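집에서 만드는 저장식, 이번 달은 오이 피클

2월 모임에서 가장 많이 나온 질문이 피클이 왜 물러지느냐는 것이었습니다. 답을 한 번에 정리해 달라는 분들이 계셔서 이번 호에 싣습니다. 레시피는 테오도르 이오르다케(Teodor Iordache) 씨가 주방 수업에서 쓰는 것을 허락받아 옮겼고, 분량만 가정용 유리병에 맞게 줄였습니다.

오이는 짧고 단단한 것으로 고릅니다. 굵은 오이는 씨 부분에 물이 많아 식초물이 금방 묽어집니다. 산 지 이틀이 넘었다면 피클보다는 무침으로 드시는 편이 낫습니다. 찬물에 문질러 씻은 다음 꽃이 달렸던 쪽 끝을 얇게 잘라냅니다. 이 부분에 오이를 무르게 하는 효소가 남아 있습니다. 꼭지 쪽은 취향대로 하시면 됩니다.

썬 오이는 굵은소금을 뿌려 냉장고에 2시간 둡니다. 이 과정을 건너뛰고 식초물 소금을 늘리는 분도 있는데, 저희가 두 가지를 다 만들어 보니 미리 절인 쪽이 훨씬 아삭했습니다. 절인 뒤에는 한 번만 헹구고 체에 밭쳐 물기를 뺍니다.

식초물은 물과 식초를 같은 양으로 잡습니다. 식초는 산도 5% 이상인 제품을 쓰세요. 감식초나 집에서 담근 식초는 산도를 알 수 없으니 저장용으로는 쓰지 마시고, 물 비율을 임의로 늘리는 것도 안 됩니다. 설탕은 줄여도 보관에 큰 영향이 없습니다. 통후추, 겨자씨, 월계수잎은 넣고 싶은 만큼 넣되 마늘은 한두 쪽이면 충분합니다. 마늘이 푸르게 변하는 일이 가끔 있는데 산과 반응한 것이고 드셔도 됩니다.

병은 씻어서 끓는 물에 소독하고, 식초물이 끓으면 바로 붓습니다. 병이 차가우면 깨질 수 있으니 따뜻할 때 부으세요. 오이가 식초물 위로 올라오지 않게 눌러 담고, 젓가락으로 병 안쪽을 훑어 기포를 뺀 뒤 뚜껑을 닫습니다. 식힌 병은 냉장고에 넣고 이틀 뒤부터 꺼내 드시면 됩니다. 여기 적은 방법은 냉장 보관용입니다. 실온에 두려면 따로 열탕 처리를 해야 하며, 그 내용은 다음 호에 다룹니다.

지난 호에서 절임용 무를 껍질째 써도 되느냐고 물으신 분께 답을 드립니다. 깨끗이 씻으면 됩니다. 다만 색이 조금 탁해집니다.

유리병 공동구매는 에쿠라(Ekura) 매장에서 받아 가시면 됩니다. 신청하신 분은 502번 선반에서 이름표를 확인하시고, 뚜껑은 병과 따로 포장되어 있으니 같이 챙기세요.
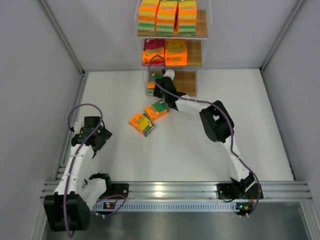 다음 호 예고

실온 보관을 위한 열탕 처리 순서와 뚜껑 밀폐 확인법을 싣습니다. 양파와 비트를 함께 담그는 방법도 들어갑니다. 질문은 매장 계산대에 있는 쪽지함에 넣어 주세요.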